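4.2 Password reuse and recovery in small firms

The questionnaire was answered by 300 employees of small firms in Prelthorpe and Henlow. Firms with their own technical staff were excluded, so in every case the person who takes care of the accounts has another main job, for example bookkeeping or sales. We asked first how a new password is chosen. Most of the respondents told us that they start from a word they already use and change the end of it, usually by a digit or by the name of the service. This habit was described already by Zariņš in her study of school offices, and our results agree with hers, although her participants were younger and used fewer services.

It was less expected that the reuse is strongest for the accounts which the respondents themselves called important. When we asked about the reason in the follow-up interviews, the answer was nearly always the fear of being locked out. An account for ordering paper may be lost for one day without harm, but the account for the bank or the payroll may not. People therefore give to these accounts the password which they remember best, and this is also the password they have used in most other places.

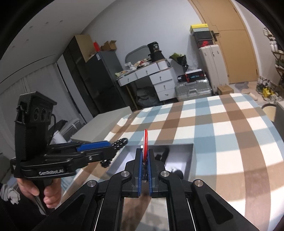 The interviews were held with 27 of the respondents, at their place of work, and took 40 minutes each. We did not ask anybody to tell or to write down a real password. Instead, the participant described the steps they would take if their main mailbox suddenly refused the login. Many of them could name only the first step, which was to press the link for a forgotten password. Where the message with the new link would arrive was often not clear to them. In several firms it would arrive in the same mailbox that was locked, or at the telephone number of a person who had left the firm.

We consider this finding more serious than the reuse itself. A firm can lose its mailbox without any attack, only because a telephone is broken or a contract for a number has ended. An attacker, on the other side, can use an old recovery address which is no longer watched by its owner. The settings page for recovery was opened by most of the interviewed persons only once, when the account was made. Some had never seen it, as the account was made by a relative or by the shop which sold the computer.

4.3 Second factor

The use of a second factor was lower for shared accounts than for personal ones. A shared account is here an account which two or more persons open with the same name and password, such as the general address of the firm. The code is sent to one telephone, and the owner of this telephone must then read the code aloud to the colleagues. Participants said that this is tiring in the busy hours, and that the second factor was switched off again after a few weeks.

A security key kept in the office would solve a part of this difficulty. Only six of the interviewed persons had heard of such keys, and the common objection was that a small thing is easily lost. 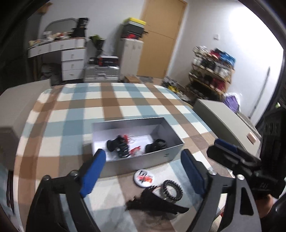

Figure 3. Small objects in and beside an open grey box on a checkered cloth.

We asked those six persons where they would keep the key. The answers were a drawer, the cash box and the ring with the door keys. None of them mentioned a second key as a reserve, although the loss of the first one was their main worry. It seems to us that advice for small firms should always speak about two keys together, one for daily use and one which stays locked away. Advice that speaks about one key only will confirm the fear which was described in 4.2.

The Stondska guidelines, which some of the Henlow firms had received in printed form, recommend a different password for every service but say little about recovery. Firms that had received the guidelines did not differ from the others in how often they reused a password. They did more often keep a written list of their accounts. Such a list is sometimes criticised, but in our opinion it is useful when it contains the names of the services, the person responsible and the recovery address, and no passwords.

Two limits of the data should be noted. The answers about reuse are given by the respondents themselves, and it is possible that some gave a better picture than the true one. Also, the interviews were made with persons who agreed to talk about their mistakes, and these may be more careful than the average. Both effects would make the real situation worse than the one reported here. The comparison between personal and shared accounts is less affected, as the same person answered for both kinds.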